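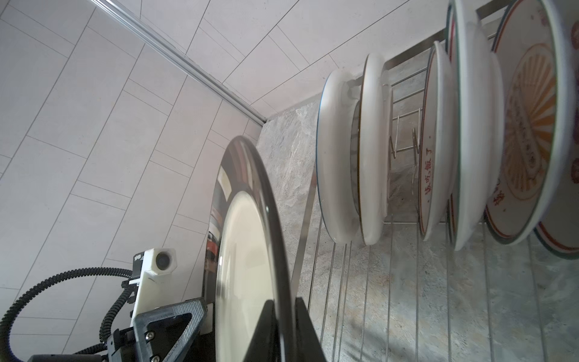 A plate and the dish rack

Flu clinic moves to Lodcombe for the winter

From October the flu clinic will not be held in the Pisham surgery any more. It moves to the community hall in Lodcombe, next to the bus turning place. The surgery has only one waiting room, and last winter the queue was standing outside in the rain. In the hall there are chairs for everybody, and the door is wide enough for wheelchairs and prams.

Last season 634 people from our villages had the flu vaccine at the clinic. This was more than the year before, but the number of pregnant women who came was still low. If you are pregnant, you can have the vaccine at any stage, and you do not need to wait for a letter. Please ask your midwife or telephone the surgery.

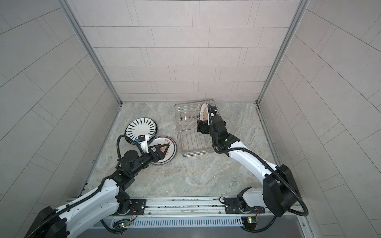 White plate with a reddish-brown rim band

You can come with an appointment or without. Appointments are in the morning, from 9 until 12. The afternoon is for walk-in patients, from 2 until 5. After the injection we ask you to sit for 15 minutes if you have ever felt faint after a vaccine, or if you will drive home. Please wear something with short sleeves under your coat - it saves a lot of time for you and for the nurse.

Children of two and three years receive the vaccine as a spray in the nose. For them there will be a separate corner in the hall. One parent or guardian must be present and sign the form. The form can be collected in the surgery or at the pharmacy in Nitum.

If you have a fever on the day, stay at home and come another time. A small cold is not a problem. People with a serious allergy should speak with the surgery before they come, and bring the list of their medicines. 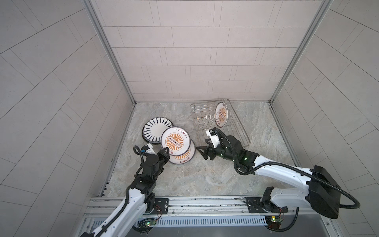 Solís

A few readers have asked me if the coffee mornings will continue when the hall is used for the clinic. Yes, they will, but in the small room at the back, and they will finish at 11.

I was also asked about transport. The bus from Nitum stops in front of the hall, and the one from Pisham stops at the church, which is two minutes on foot. For patients who cannot use the bus there are home visits by the district nurse. These must be requested through the surgery, and the list closes at the end of September, so please do not leave it too late.

The car park behind the hall is small. If you are able to walk, please leave the places near the door for those who need them.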